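Jondwood tabletop set: read me first

Hello! I put this folder together in April and have been fiddling with it ever since, so please forgive the odd gap. It covers what happens on my table when the board games come out and, more to the point, when they go away again. There are nearly 900 pictures, all JPEGs, sorted into 2 folders (setup and tidying), plus a plain text list of what I called everything.

The names are my own and a bit homely. "Tub" is anything open that you drop bits into, "box" is anything with a lid, and "card" covers small boards as well, which annoyed Savvas Karras no end when he checked my list. He wanted a separate word for boards with squares on. He's probably right, and I may give in for the next version.
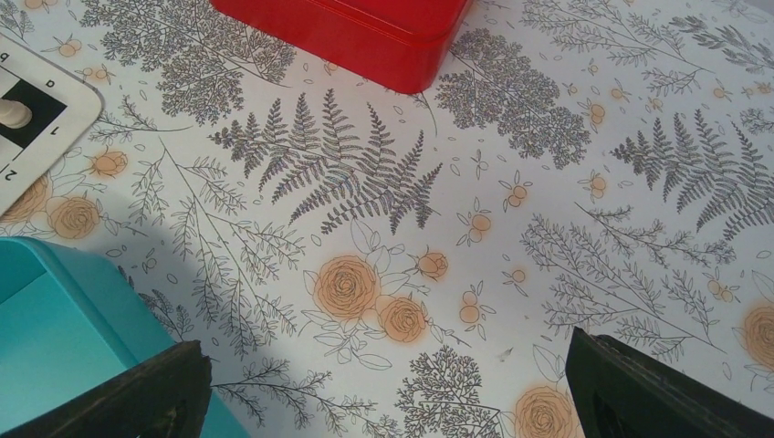
I've kept the patterned tablecloth on throughout — I did try a plain one and hated it. If you're after clean backgrounds for cutting things out, the Sivska folder will suit you far better. Mine is busy, and small white pieces can be a pain to outline against it, so zoom in before you start.

Known niggles: 20 pictures in tidying have the wrong label (tub where I meant box), and I haven't got round to fixing them. The list of which ones is in notes.txt.

Use it for whatever you like, just mention Jondwood somewhere. Last changed June 2024.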